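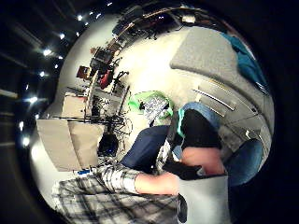 From: Normand Li
To: Murarora members list
Subject: Re: Nomination for the Lavier community prize

Dear all,

Thank you, Thulani, for the fast answer in November, and excuse me that I needed some time to read the rules again. I put your message here so everyone has the same text in front of them:

> Normand, I read the form last night. We can be nominated only by
> a person who received help from us or by a person from another
> group. Our own members cannot do it. Also they want two letters of
> support, and the letters must come from people who are not related
> to each other. I think the reading evenings in Mofokeng are our
> best story, but the telephone line has bigger numbers. Which one do
> we choose?
> Thulani Msimang

On the question of which one to choose, I would prefer the telephone line. In the last year we answered 3751 calls, and this number is from the log, so we can show it if they ask. For the reading evenings I have only the paper lists. Two of them are missing and on the others some names are written twice. I do not say the evenings are less important. I was at many of them and I know what they mean for the families. But the form has one full page for "evidence," and I would not know what to write there.

About who nominates us: I have written to the people at Postska, the group that runs the food table near the station. They send callers to us and we send people to them, so they know our work well. They answered that they are willing in principle, but their board must agree first and it meets only once a month. If they say no, we need another group quickly. Does anyone on this list have a contact at the tenants' office?

For the letters I have one promise already, from a woman who called us many times when her husband was ill. She asked that her name is not shared on the list, please respect this. The second letter is still open. It can have 15 lines at most – the rules are strict here, longer letters are returned.

One more thing which I understood wrong before. The prize is not paid to the group for free use. It must be spent on the activity which is named in the form, within one year. So if we choose the telephone line, we cannot buy books with it. I know that some of you were hoping for this.

We are 72 members on this list and until now 7 have given an opinion. It would help me very much to hear from a few others before I start to fill in the form. You can write to the list or only to me, both is fine.

With kind regards,
Normand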